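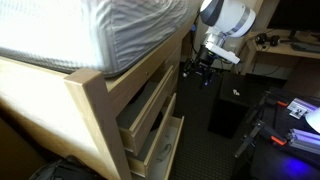 What does the Stokutton Household Storage Survey contain?

The survey contains written answers from 187 households in Stokutton on where they keep bedding, clothing and papers at home, together with the floor area of each bedroom as given by the householder.

Contents

households.csv – one row per household, 23 columns
items.csv – 1551 rows, one for each kind of item reported
codebook.txt – column names, permitted values and missing-value codes

Collection

Paper forms were delivered in February by the Plimenix housing office and returned by post. Where a form was unclear, Zodwa Fourie telephoned the household and recorded the corrected answer. Forms with no bedroom listed were left out.

Known limits

Floor areas were not checked by measurement. Households in the Ntuli flats are under-represented, and the "other" category in items.csv is broad – users should read the free-text column before grouping it. Free-text answers are cut at 300 characters.

Privacy

Names, addresses and telephone numbers have been removed. Users must not attempt to identify any household.

Contact

Corrections should be sent to Lizelle Ngubane, data manager. Requests for the blank form go to Kgomotso Kekana.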